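Section 4: Your first shift next to the picking arm

Palesa Van der Merwe asked me to write this part because I picked by hand at the Landine site before the arm came in. So it's me talking, not the Rothe manual (read that too, please!).

Before you start

1. Sign in on the Jinier screen and check that the arm shows PAUSED. The wrist camera feed opens by itself.
2. Walk the rack and look for bins sitting crooked on the rails. Push them square.
3. Set the grip force to 300. If someone left it at 463, that's the setting for heavy cartons - change it back.

Checking a pick

4. Open the camera feed and find the item on the bin floor before you press Resume.

Yellow brick in the blue bin, from the wrist camera:

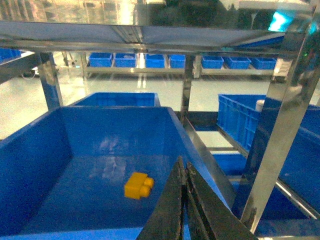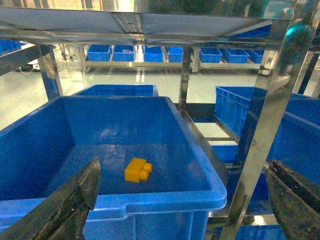
5. Press Resume and keep your hand near the Stop button for the first few picks. I still do this, and I've had the job since October.
6. If the arm misses twice, press Pause and log it under "retry". Don't nudge the item with your hand while the light is on.

CAUTION: Never reach over a bin rim unless the screen says PAUSED. I used to reach in without thinking, all day long, and that habit took me weeks to lose.

Note: My old job was all walking and bending. Now I mostly watch the feed, clear misses and refill bins, and my knees are happier, but my eyes get tired - so swap with your partner when you need to. You also talk to people less, and I do miss that.

7. At the end of the shift, park the arm, wipe down the fingers and leave a line in the Flultska log for whoever's on next.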